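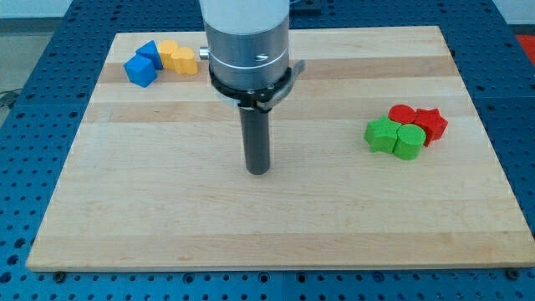

FULTHORPE, 03/03/2026 – Junen Books is delighted to announce the publication of The Ferry Bell, a picture book for children aged four to eight, written by first-time author Emília Koubek and illustrated in watercolour and coloured pencil by Ramiro Valcárcel. The book is in bookshops and libraries from today, and we could not be happier to be sending it out into the world after so long in our care.

The Ferry Bell tells the story of Odette, a small brass bell that hangs at the front of an old river ferry. Every morning she rings to say the ferry is leaving, and every evening she rings to say that everyone is safely home. Then a new bridge opens a little way upstream, the passengers drift away one by one, and the ferry is tied up among the reeds. Odette has nobody to ring for. She tries ringing for the herons, who are rude about it, and for the fog, which doesn't answer, and it is only when a girl named Pim gets lost on the riverbank one grey afternoon that the bell learns her voice can carry a good deal farther than the other shore.

It is a gentle story, with a fair bit of mischief in it (the herons very nearly steal the book), and it is written to be read aloud. There is a ringing refrain on almost every page that children will be joining in with before the second reading is over. Parents may wish to be warned that it does stay in the head, and that our own office has been humming it since February.

Koubek wrote the first version for her niece, who was having trouble settling into a new school and did not want to be told that everything would be fine.

"She'd heard that from every grown-up she knew, and she was tired of it, the poor love," says Koubek. "So I told her about a bell that wasn't fine at all, and was quite cross about it, and we kept adding to it at bedtime for months. She came up with the herons. I've put her name at the front of the book and she has asked me, very politely, whether she'll be paid."

The manuscript came to Junen Books through our open reading period, when we welcome stories from writers who have not been published before. It was one of 228 we received that season, and it landed on the desk of our children's editor, Vega Salcedo, on a rainy afternoon when she had planned to go home early.

"I read it standing up with my coat on, and then I sat down and read it again," says Salcedo. "What I loved was that Emília lets Odette be sad for several whole pages and doesn't hurry her along. Children notice when a book is rushing them. I rang her the next morning and I think I talked for most of an hour before she managed to get a word in."

Finding the right illustrator took some time. Valcárcel grew up beside a river himself and filled several sketchbooks with boats, ropes, reeds and weather before he would show anybody a finished page. His colours begin in bright summer yellows and greens, fade through the middle of the book to soft greys, and come back slowly, starting with Pim's red rubber boots. Sharp-eyed readers will also find a small brown frog somewhere in every spread – he is never mentioned in the words, and he has a little adventure all his own.

"Drawing a face on a bell seemed wrong to me," says Valcárcel. "I tried it and she looked like a teapot. In the end I let her tilt, and let the light on her change, and that was enough. You can tell just what sort of mood she's in."

Families are warmly invited to a launch morning at the Fulthorpe Library, where Koubek will read the story from beginning to end and Valcárcel will help children draw a heron of their own to take home. There will be juice and lemon cake, and a table of hand bells for anyone who would like to help with the refrain. The children's room can seat up to 97 people, so please do call the library ahead of time to save your places. Admission is free, and grandparents, neighbours and babes in arms are all very welcome.

The celebrations carry on afterward at Cantero, the bookshop on Mill Street, where owner Casimiro Goicoechea has given over his front window to the book. Signed copies will be on sale there while they last, and Goicoechea will be reading the story himself at the shop's regular story hour all through the month.

"I've been practising the heron voices in the stockroom," says Goicoechea. "My customers think I've got a cold."

Teachers and librarians can ask us for a free activity booklet to go along with the book. It runs to 14 pages and includes colouring sheets, a simple tune for the refrain, a paper ferry to cut and fold, and some quiet questions for talking with children about change and feeling left behind.

Book details

Title: The Ferry Bell
Author: Emília Koubek
Illustrator: Ramiro Valcárcel
Publisher: Junen Books
Ages: four to eight
Format: hardcover, full colour

About the author

Emília Koubek worked for many years as a school music teacher and still plays the accordion at neighbourhood dances. She lives in Fulthorpe with her husband and an elderly greyhound. She is now at work on a second story, this one about a lighthouse cat.

About the illustrator

Ramiro Valcárcel paints and teaches evening drawing classes. The Ferry Bell is his third picture book.

Review copies, sample pages and interviews with the author and illustrator can be arranged through Maximiliano Urquijo, publicity, Junen Books, Fulthorpe.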